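About Us

G'day, and thanks for poking around our page! I started Luron in Lunddale because I kept getting calls from warehouses that had bought a two-armed robot and had no idea how to look after it. We don't build robots. We set up the packing cell, we keep it going, and when a finger stops bending we're the ones who come and fix it.

Most of my first day on site goes on the boring bits. Table height, where the crate sits, how far the arms have to reach to get from the crate to the belt. Then I put the scanning pad between them and run bags across it, almost 300 of them before I'll sign a cell off. Soft mailers are the hard ones (boxes are a doddle) as they crumple differently every single time.

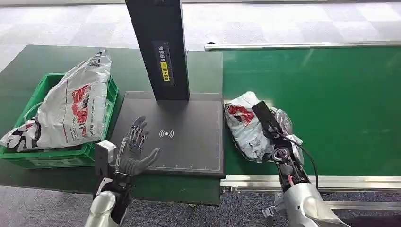

Mailer bags at the parcel cell: crate, scanning pad and belt.

After that it's upkeep, and I love this part more than I probably should! Every 60 days we check the finger joints, the wrist bolts and the cables. Cables are my pet hate. Leave too much slack near a wrist and it'll catch on something, leave too little and it tugs whenever the arm turns over. We also wipe down the pad, redo the hand alignment and write it all up in a service book that stays with the cell.

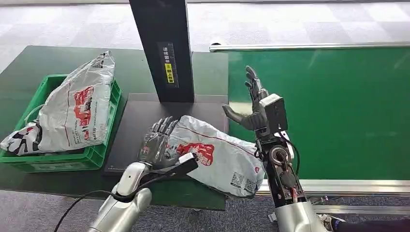

Villanueva wrote to us in June that their cell used to stop every time a bag folded over on itself, and that the new hand alignment had pretty much cured it, though they'd still like the service visits to start earlier in the morning. Fair enough, we're working on that one!

Hands get the most wear, so we carry spare finger links and pivot screws in the van,
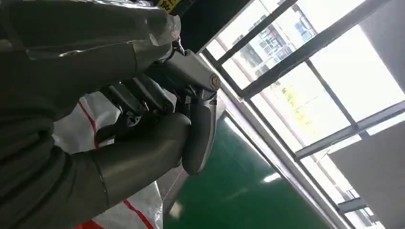
along with a full set of hand tools and our own checking jig, the Nilar, which tells me in 12 minutes whether a thumb has drifted. If it has, I'll usually sort it on the spot.

Luron, Lunddale | Contact us | © 2026 Luron | Back to top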